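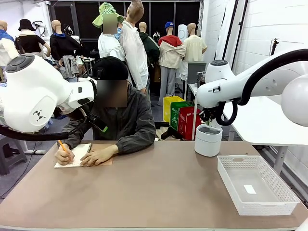

Le bras qui voulait rentrer chez lui

Propos recueillis le 19 mars 2022

Soledad Montecinos a une façon bien à elle de raconter les incidents : elle commence par les excuses de la machine. « Il faut la comprendre. On l'avait mise en pause, elle s'ennuyait, on lui dit "reprise", elle fonce. » Responsable des essais chez Dutar, elle travaille depuis un an sur Konent, un poste à deux bras prévu pour partager une table avec quelqu'un de parfaitement mou et fragile, c'est-à-dire vous ou moi.

En février, donc, le bras droit est reparti tout seul. Enfin, pas tout seul, corrige-t-elle, un peu vexée pour lui. On avait demandé la reprise du bras gauche. Le droit a entendu aussi. Il a rejoint sa position de départ par le chemin le plus court, et le chemin le plus court passait par un pot de crayons. « Quatre secondes en tout. Le pot a fini sous une étagère. Moi, j'ai fini debout, et je ne me souviens pas de m'être levée. »

Personne n'a été touché. Le rapport parle d'un « mouvement non sollicité sans conséquence corporelle », formule qu'elle trouve très élégante et qu'elle cite de mémoire.

La cause, elle, manque d'élégance. Les deux bras partageaient une même variable d'état dans le contrôleur, fourni par Pravex. Mettre l'un en pause, c'était mettre l'autre en pause. Relancer l'un, pareil. « Sur le schéma, il y avait deux cases. Deux belles cases, avec chacune sa flèche. Dans le code, une seule. » Il a fallu relire plus de 200 pages de journaux pour s'en apercevoir, corvée échue à sa collègue Ximena Sosa, qui passe une tête pendant l'entretien pour préciser qu'elle les a lues deux fois. 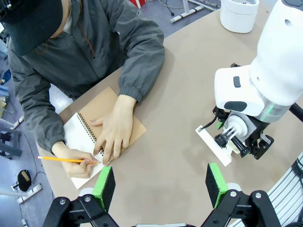

Carnet à spirale, crayon jaune et pince ouverte : la prise de notes se fait à la table, entre les bras.

Pourquoi s'asseoir encore là, alors ? Je pose la question en regardant la distance entre une manche et un poignet mécanique. Soledad Montecinos hausse les épaules. « Parce que le produit, c'est ça. Si on ne veut pas s'y asseoir, on ne va pas le vendre à des gens qui s'y assiéront. » Elle concède que la première semaine, son écriture était illisible.

Depuis, chaque bras a sa variable, et chaque reprise exige une confirmation séparée sur un boîtier Zanetti, gros comme un sandwich. L'équipe a rejoué la séquence fautive 176 fois, d'abord sans personne à la table, puis avec quelqu'un qui écrit.
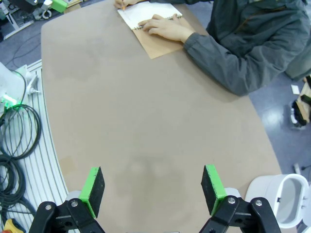
« Écrire, c'est le bon exercice, dit-elle. On baisse la tête, on ne surveille rien, on oublie la machine. Quelqu'un qui la fixe avec méfiance, ça ne teste que sa méfiance. » On écrit quoi ? Des listes de courses, beaucoup. Ximena Sosa a entamé une lettre à Pravex, restée au brouillon pour des raisons de ton.

Reste un point ouvert : au redémarrage complet, le bras droit marque une petite hésitation que le gauche n'a pas. Les mesures sont dans les tolérances. Elle a quand même ouvert un ticket, et déplacé sa tasse à gauche.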